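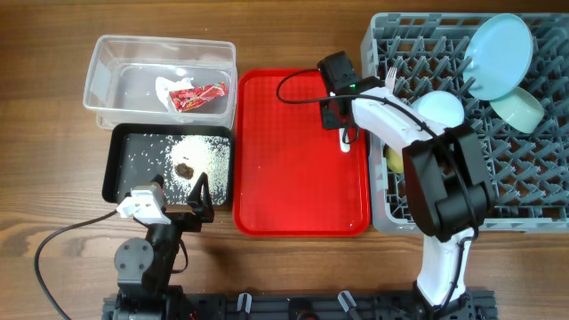

## 4. Cleaning Up After a Meal with Your Jalstead Table Vacuum

We know you'd probably like to sit a little longer over your coffee, and by all means do! The Jalstead is happy to wait on its charging stand, and when you're ready it will take care of crumbs, spilled rice, sugar and most of the other small dry things that find their way out of a dish.

1. Pick up paper, tissues and snack wrappers by hand and put them in the trash. They can block the nozzle, and pulling a wrapper back out is a fiddly job.
2. Lift out any larger pieces of food as well. Anything bigger than a pea should go the same way as the wrappers.
3. Check that the dust cup is clicked firmly into place (you'll feel it as much as hear it).
4. Slide the switch to **2** for rice and other grains. The lower setting is plenty for bread crumbs and flour.
5. Hold the nozzle just above the surface and move it slowly toward you, starting at the outside of the spill and working in. On a wooden table, follow the grain.
6. Empty the cup when you've finished, even if it looks as though there's room for one more dinner.

> **Note:** If you're cleaning a tray with a raised rim, snap on the narrow nozzle first. It gets into the corners much better.

> **Caution:** Never use the Jalstead on liquids, sauces or sticky rice. If the motor gets damp, switch it off, take it off the stand and leave it to dry for two full days before you charge it again.

Replacement filters are sold in pairs under part number 137. Washing the filter is covered in section 5.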